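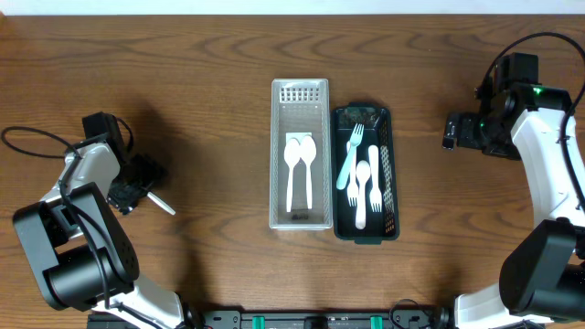
Santeri Oksanen thinks I'm being unfair to the decluttering crowd. He did the 60-day version last September, got rid of 500 things, and says he hasn't missed one of them.

Fine, but how would he know? I did the same plan and by week three I was throwing out perfectly good forks to make the number. Then I bought forks. The course cost me almost as much as the shelves it told me to give away, and the woman running it sells shelves.

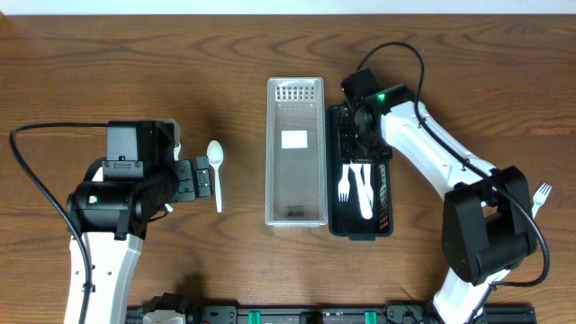 The 12 rules are mostly one rule anyway, which is put it back where you got it. My mother gave me that one for free in Kakville. I'll keep the drawer by the stove as it is, dead batteries included, and see who complains on Saturday.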